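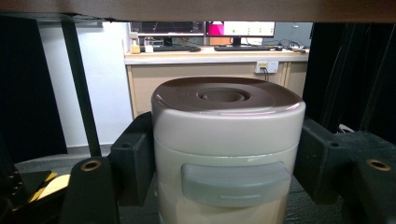
Ticket 2617
Product: Poltora Scorebook, club edition
Raised by: Stetholm Baseball Club
Priority: normal
Status: resolved

Problem as reported

Season batting averages on the team page do not match the box scores. One of our outfielders shows .000 for the season although he has 18 hits. Two pitchers have an innings total that is too high. The league table is correct and so are the final scores. It started after the March update. We have tried logging out and back in.

First reply

Thank you for the report. Please tell us which browser the scorer uses, whether games are entered live or afterwards, and whether any player has changed club since last season.

Club

Games are scored live on a tablet and checked on a laptop in the evening. Same result on both. The outfielder moved to us from Ngcobo over the winter. The two pitchers have always been ours.

Log

09:40 - Opened the club's data in a test copy. Outfielder has two player records, one under Ngcobo and one under Stetholm. Hits are stored against the old record, at-bats against the new one. That gives .000 on the team page.

10:15 - Merged the two records in the test copy. Average now correct. Box scores unchanged.

10:50 - Pitchers are a separate fault. Both came out of game 1126 part way through an inning. The partial inning is entered as 5.2, meaning five innings and two outs. The team page reads it as a decimal and rounds up to six.

11:30 - Checked an older club file from before the update. Innings add up properly there. Fault is in the new totals routine. Passed to development.

14:05 - Asked Levia, who host the league site, whether they hold their own copy of the totals. They do, and it refreshes overnight. Any correction will show on the club's page first and on the league page the next morning.

Second reply

We have found two causes. The duplicate player has been merged on your live account and his average should now be right. Please do not delete the old Ngcobo entry yourself, as his hits from the early games still hang off it.

The innings fault needs a fix from us. Until then please leave the box scores as they are. Changing 5.2 to 5.67 by hand will make the earned run average wrong later.

Club

Average is fine now, thanks. One more thing - the export stops at 2000 rows, so the last few games are missing from our spreadsheet. Is that connected?

Third reply

No, that is a set limit on the export. Choose "by month" in the export menu and download each part separately.

Update

Innings fix released. Totals rebuilt for the whole season. Both pitchers checked against the paper scoresheets the club sent in, and they match. League page correct the following morning.

Closed with the club's agreement. Reopen by replying to this ticket.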